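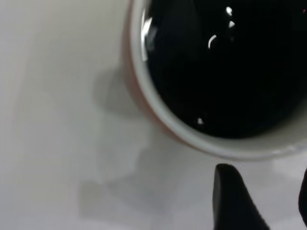
The coffee had been on the table since eight and she had not touched it. She had made it too full, the way he used to, and now it could not be picked up without spilling on the white.

The table was the last thing in the flat that was hers to sell. The shelves had gone in the spring, then the armchair, then the box of records that the shop on the corner took as a favour. She had put the table on Fluster in May for 152 pounds and had two messages in the first week, both asking if she would take less. After that it was quiet. Now a man was coming for it at ten.

She had written in the listing that it was a good table, white top, brown wood along the side, some wear. She had not written that it came from Sârbu, or that they had brought it back on a train with one change. People did not want to know that. They wanted to know if it would fit through a door.

They had both been with Itent then, in the same office, in the years when the firm paid for everything. They had lived in Sârbu for two winters. The flat there was above a place that mended shoes and it smelled of glue. The table was already in it. When they left, the landlady said they could have it, as the next people were bringing their own, and he gave her a bottle of something and carried the top down the stairs on his back. She came behind with the legs under her arms. It rained all the way to the station.

He had always said it was worth 1,000. He said it to visitors, tapping the edge, and some of them believed him.

She sat down and put her hands flat on it, either side of the cup. The light was on overhead although it was morning. In November you needed it until lunch. The shine of it lay on the coffee and did not move.

She thought about what she would eat off when the table had gone. There was the tray. There was the shelf in the kitchen, if she stood.

At half past nine she drank the top off the coffee by bending down to it, like a child, with her hands behind her back. It was bitter. She finished the rest in the ordinary way, washed the cup and put it in the cupboard. Then she wiped the table down with a cloth, and dried it, and wiped it again.
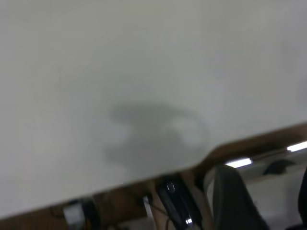 The edge of the table, where the straight line bends.

She got down on the floor to look at the underside, in case he asked. She had not been under there for years. On one of the crosspieces there was a pencil mark, a short line and an arrow, from when they had put it back together and could not agree which way round it went. He had been right about it. They had done it her way first, and the whole thing leaned, and they had eaten off it like that for a week before she let him turn it.

She licked her thumb and rubbed at the arrow. It went grey but it did not come off.

The man rang at ten minutes past ten. He was younger than she had thought from his messages and he had a van outside with Brukik on the side, which was the firm he drove for. He said he wasn't supposed to use it for his own things. He walked round the table once and pressed on each corner.

"It's solid," he said.

"Yes."

"Where's it from?"

"Abroad," she said. Then, as he seemed to be waiting, "It was in a flat we had. It's quite old."

He nodded. He said it was for his mother, who was moving in with them and wanted something to do her jigsaws on. She did the big ones and she liked a white table for the pieces to show up on. He had the money in an envelope, the full amount. He had not asked her to take less.

"There's an arrow underneath," she said. "If you take the legs off. It points to the window."

"Which window?"

She looked at him. "Whichever one you've got," she said.

He crouched and found it, and ran a finger along it, and got up again. He took one end and she took the other – she had not planned to help – and they went down the stairs slowly with him going backwards, calling out the turns.

First published November 2024

Print this story | E-mail this story

Contact us | Copyright remains with the author | Back to top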